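Pomaron finger pads, ribbed, for two-arm folding cells
Sold by Dukance. Part 2315. Pack of four, fits both arms.

Replacement pads for the dark gripper fingers on cloth-handling cells. Narrow angled tip, push-on, one small screw per pad. No glue. Hex key in the bag.

When to change
Check at 4000 picks. Thin shirts slip first, towels will hide a worn pad for weeks. If the ribbing feels smooth under a thumbnail, swap the pair. Always the pair, never one side.

Cleaning: damp cloth, let dry, every 100 picks or so we say but end of shift is fine. No solvent. Lint packs in behind the ribs, use a soft brush.
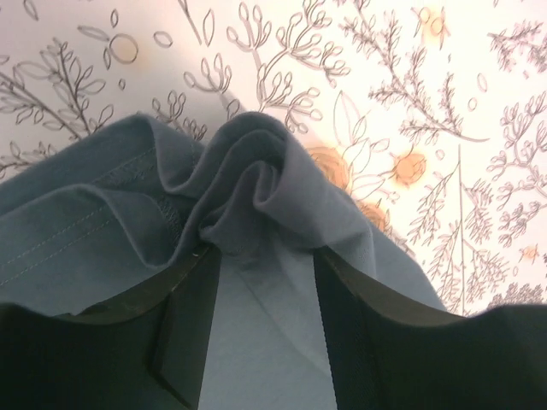 Vurkammont wrote in: ran mine without brushing for a month and the tips quit closing evenly, new pads didn't help until I picked the lint out of the screw seat too. Would put that in the instructions.

Good point, its in the sheet now. Clear the seat before the new pad goes on.

Fitting
Power off, arm parked. Old screw out, pad slides off forward. New one on till it stops. Screw snug, do not crank it, the threads are small. Close the gripper by hand and look at the tips, they should meet flat. Then re-zero. Skip the re-zero and you will be pressing into the table.

Cable check while your there. The wrist cable needs a free loop through full reach, both arms. Tie it at the forearm and leave slack at the wrist.

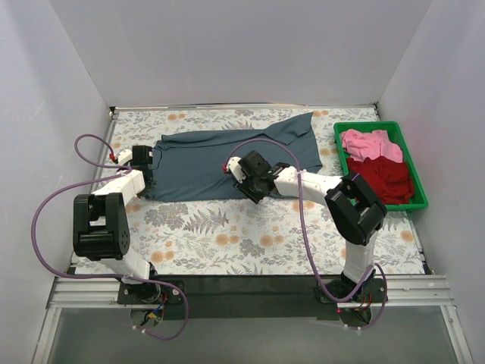 Run 80 slow picks on a scrap shirt before going back to full speed. Pads bed in a little. Re-check screws after.

Not for the Son gripper, differnt screw spacing. Son pads are on their own page.

Ships in November. Returns OK if the bag is sealed.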